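Home Posts Workshop Garden About Contact

The night the left arm went quiet

I've been putting this one off for weeks, partly out of embarrassment and partly because every time I sat down to write it I'd think of one more thing to go and check in the garage. But a few of you wrote in asking how the towel folding was coming along (thank you, I love those emails, even the one that just said "laundry???"), and it would be a bit cowardly to post only the good clips. So get yourself a coffee, this is a long one.

For anyone who has wandered in recently, I've spent most of the winter teaching a pair of small robot arms to fold laundry. They run on a controller called the Foltix, and the arms are clamped to a length of aluminum rail along the front of the work surface so they both reach inward. Noel Padilla, who I've known since we were both bad at soldering, writes most of the motion code. I do the mounting, the wiring and the sweeping up. That division of labor matters to the story, and I'm sorry to say it doesn't matter in my favor.

By early March we were in pretty good shape. The arms could pick up a towel, find two corners more often than not, and make a first fold that you'd accept from a distracted teenager. Cloth is a miserable thing to work with. It has no opinion about where it wants to be, and every towel crumples in its own new way, so each attempt starts from a different mess. I had gotten very fond of watching them poke at it. My wife says I make little encouraging noises, which I deny.

Noel had set up a long run for that evening. The plan was 3000 cycles of grab, lift, stretch, lower and release, spread over as many nights as it took, with one of us in the house the whole time. There was no folding in it at all, only the part where both grippers hold the same piece of cloth and pull gently away from each other until it goes tight. We wanted to see what wore out first. I had money on the gripper fingers. Noel had picked the servo horns, and we'd agreed that the loser would buy the barbecue. 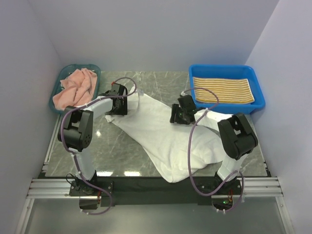 Both arms on the white cloth. Towels waiting in the back corners.

We started after supper. I sat with it for the first hour or so with a book I didn't read a word of, then began going in and out of the house the way you do when bread is in the oven. Everything sounded right. If you've never been around these little arms, they have a sort of song to them, a rising whirr on the lift and then a softer double note as the grippers settle, and after enough nights you stop hearing it until it changes.

It changed on cycle 245. I was at the kitchen sink with the door to the garage propped open, and the double note came out as one note. Then there was a long strained hum, climbing, and then a crack like somebody snapping a carrot.

When I got in there the left arm was standing perfectly still with its gripper closed hard on the cloth, and the right arm was hauling away at the other end as if it had a fish on. The left one had lost its connection to the controller in the middle of the stretch. The servos still had power, so they did what they had last been told to do, and what they had last been told to do was hold on. The right arm had been told to pull until the cloth went tight, and the way we decided "tight" was by comparing the load on both sides. One of those two sides was no longer reporting. The software just kept using the last number it had, a nice low comfortable number, and so as far as the right arm knew the towel was still slack and there was plenty more pulling to do.

The crack was the bracket on the right wrist. It's a printed part and I had a spare in the drawer, so in the grand scheme of things that's two screws and a sigh.

What I did next is the part I'd rather not tell you. I reached in. I didn't think about it for even a second, I saw a thing that was straining and I put my hand out to help it, exactly the way you'd grab a toddler off a stool. I got hold of the cloth near the right gripper and tried to work it free, and at that moment the connection on the left came back, all by itself, and the left arm decided to catch up on everything it had missed. It came across fast. It caught the side of my hand between the elbow housing and the other arm and it stayed there, pushing, until I got my free hand to the stop button.

I'm fine! I want to say that right away before my sister reads this. It was a pinch and a bruise that went through some really impressive colors, and I could close my fist again by morning. These are small arms and they can't do what an industrial one can. But I stood in the garage for quite a while afterward holding a bag of frozen corn, and I kept thinking about how quickly it had gone from a funny noise to my hand being in there.

And then there was the stop button itself, which deserves its own paragraph. I'd hit it and both arms had gone limp, so I assumed it had done its job. When I tested it the next day with nothing in the grippers, I found that it cut the power to the right arm only. The left had gone limp because the software noticed the right one missing and shut everything down, which is a lovely feature until you're having exactly the kind of night where the software isn't noticing things. I had wired that button back when there was only one arm. Then I bolted on a second one with its own supply, and admired it, and took pictures of it, and never once thought about the button again.

Noel drove over the following evening and we took the left arm apart on the bench. He was very kind about it. He kept saying "well, that's interesting," and by the fourth time I knew it was going to be my wiring. We plugged everything back in and ran the arm slowly by hand commands while he wiggled each connector in turn, and every one of them was solid. Then he asked me to bend the elbow all the way and hold it, and he pressed gently on the purple cable on the outside of the joint, and the arm dropped off the controller. He let go and it came back. He pressed again and it dropped off again. We did that more times than we needed to, I think because it was such a relief to see it happen on purpose.

I had tied that cable down too tightly. I like a tidy run and I'd pulled the ties snug on either side of the elbow, so instead of flexing in one big easy loop, the cable was doing all of its bending in one short stretch right next to a tie. When we slit the jacket, one of the conductors inside had broken clean through and the two ends were just touching. Straight arm, good contact. Bent arm under load, no contact. I'd been congratulating myself on that cable for months.

I sent a long message that night to Dexter Bañez, who used to look after packaging machines for a living and has forgotten more about this sort of thing than I'll ever know. I was mostly hoping he'd say it was bad luck. He wrote back one line asking why a machine that had lost touch with half of itself was allowed to start moving again without a person telling it to. I read that to Noel over the phone and there was a silence, and then I could hear him typing.

So we've made some changes, and I'll put them down properly in case they help anyone with a similar setup. The stop button now sits ahead of both supplies, and it cuts them both with nothing in between but wire. I test it before every session, once with the arms parked and once with them moving, and I write it on the clipboard. If the controller goes 40 milliseconds without hearing from either arm, both stop where they are, and they stay stopped until someone walks over and presses the reset. Old readings get thrown out instead of being reused. Noel also put a hard ceiling on the pull, well below what it takes to break a bracket, and that one holds regardless of what the other arm claims to be feeling.

On the mechanical side I've remade the cable on the left with a softer, finer-stranded wire and given it a much bigger loop at the elbow. The ties are barely snug now. It looks floppy and I hate it a little. I redid the right arm too, and when I opened up the old cable from that side it had the start of the same crease, so I think we were maybe a few nights away from having this all over again from the other direction.

Then there's me. I bought a cheap reaching tool, the sort you use for picking up litter, and it hangs on a hook by the rig. If something is stuck, I hit stop, I wait for the hum to go away, and then I use the tool. I've practiced this. I've had to practice it, because my hand still starts out toward the towel on its own, every single time.

We restarted the count from zero last week. Noel says we could have carried on from 245 and I said no, new cable, new count, and he was gracious about it. It has been dull so far, in the best way. One false stop on the second night from a loose plug (mine again), and the arms froze mid-stretch with the cloth hanging between them and sat there waiting until I came out in my slippers and pressed reset. I can't tell you how happy that made me.

The barbecue question is still open, by the way. I say neither of us picked "cable," so neither of us won. Noel says the bracket is nearer to a servo horn than it is to a gripper finger and that I should be ordering the brisket. If any of you have a view on this, the comments are open, and please bear in mind that I was injured.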